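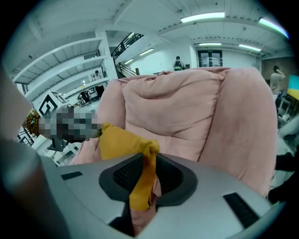
Mustard cloth on the gripper by the pink armchair, main hall, gripper run.

August 27, 2018

Back at the hall after two weeks off and it took me most of the morning to find my own notes, so I'm writing this one down properly while I still remember it.

Where we are: the Isten job is still the soft goods one. Rosmont wants their furniture showroom turnaround (cloths off, dust, cloths on, cushions straight, next piece) done partly by machine by March, and our bit is the demonstrations. We do the job by hand with the hand-held grippers, the recordings go to Naciri for training, and what comes back gets tried on the arm. That's the loop and it hasn't changed. What has changed is how the day feels for those of us doing it, and I keep meaning to write about that, so some of it is in here too.

Morning. Armchair and the mustard cloth. The task is pick up cloth, bring to chair, lay over. Sounds like nothing! I've put a cloth over a chair a thousand times in my life and never once thought about which corner I grab first. With the gripper you have to think about it every time, because you've got one pinch and no fingertips, and if you take the cloth too near the middle you get a big bunched lump hanging down and no edge to work with. Corner grab, then lift high, then come in from the front of the seat. I tried coming in from the side over the armrest and gave up on it. That armrest is fat and round and the cloth just wants to slide off the outside of it.

Did 34 before the break, kept all but two. One of the bad ones was me sneezing. The other was the cloth ending up over the gripper body and me standing there trying to shake it loose, which I've marked as a fail but left in the folder in case Naciri want fails. They said they did in the spring and then stopped mentioning it, so somebody please ask.

Marker boards: moved the tiled one a bit closer to the chair after the first few. Tracking was dropping whenever I leaned in, and it seems better now but I haven't looked at the numbers. Please don't move it back without writing it here. Same goes for the cube.

Afternoon. The hall was busier and I was slower. Stopped for a while to let people get by. Picked it up again with the same chair and got through a second batch, less tidy than the first. I'd call it usable. Running total on the shared sheet now says 3668 for all soft goods tasks, cushions included.

Wrist: sore by the end, right side, the usual place. I did roughly 90 minutes straight after lunch and that was dumb. We said we'd swap at the half hour and then we don't, because whoever's holding the gripper has got into a rhythm and doesn't want to hand it over. I'm as bad as anybody. Suggest we put the kitchen timer back on the bench and obey it this time.

OK, the other thing. I talked to the showroom crew from Rosmont when they came by before my break, the ones who do the turnaround for a living. I'd been a bit nervous about it, to tell the truth. They were nice about it and also very direct. The first question was whether they'd still have the early shift. I said I didn't know, that it wasn't my decision, and that what I'd seen from the arm so far wouldn't put anyone out of work this year. True, but I didn't love hearing myself say it. They've been told the machine does the cloths and they do "the rest," and none of them could tell me what the rest was going to be on a normal day. More customer time, supposedly. Two of them would like that. One took the early shift exactly because there are no customers on it.

Then they watched me do a few and got stuck in. They don't grab the corner! They fold the cloth in half over the forearm first, put the fold along the top of the back cushion, and let the front half drop. It takes them a couple of seconds and it lands straight. You can't do the forearm part with a gripper, obviously, but pre-folding and grabbing at the fold might work, and I've got it down to try tomorrow. We've been at this since spring and it never crossed my mind to ask the people who do it every morning. Bit embarrassing – I'd like them back for a whole session, paid, and I'd like their names on whatever gets written up if they want that. Putting it here so I can point to it later.

I also notice I've got fussier at home. Caught myself on Sunday pinching a towel by the corner and lifting it straight up over the rail like I was being recorded. The job does get into your hands. The crew said the same about theirs, they can't sit down in someone's living room without straightening the cushions.

Small stuff:
Zomatine pads on the gripper fingers are going shiny again. Slipped on the thin cloth, fine on the mustard one. New set is in the drawer, I haven't fitted them, didn't want to change pads mid-batch.
Battery 2 doesn't hold. Put tape on it.
The creases along the top of the back cushion look different every time someone leans on it. I've decided to leave them be. Showroom chairs will be the same.
Left the last batch uploading when I went. Check it finished before you wipe the card.

Tomorrow: pre-fold version, same chair, same cloth, then the thin one with the new pads. Timer!

3 comments

Upload did finish, I checked first thing. Card's wiped. Naciri still want fails by the way, but in their own folder, with a word on what went wrong.

Pre-fold is so much better, did a handful before you got in. Grab about a hand's width in from the end of the fold or it opens up on you. Also who took the timer home

+1 on getting the Rosmont crew in for a session. Could we do it late morning though, they've been up since four by then and I'd want to feed them first.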